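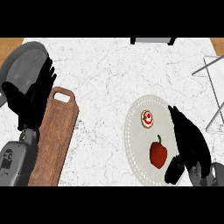 Marble or butcher block? Kitchen redo in June

zovham466
So we're finally doing the kitchen and I'm stuck on marble. I love it!! My sister says I'll cry over the first lemon. Anybody in Visville living with it?

Mercedes Usuga
Had mine 8 years, two kids. It etches, yes. I quit caring after the first winter (wine, mostly).

rafferty_k
Disagree. We ripped ours out. Sealed it twice a year and still got rings. Go with wood and sand it when it gets ugly.

Mercedes Usuga
Sealing won't stop etching though, only stains. Was yours polished? Honed hides it way better.

rafferty_k
Polished, yeah. Still wouldn't go back.

zovham466
Ok, asking for a honed sample tomorrow.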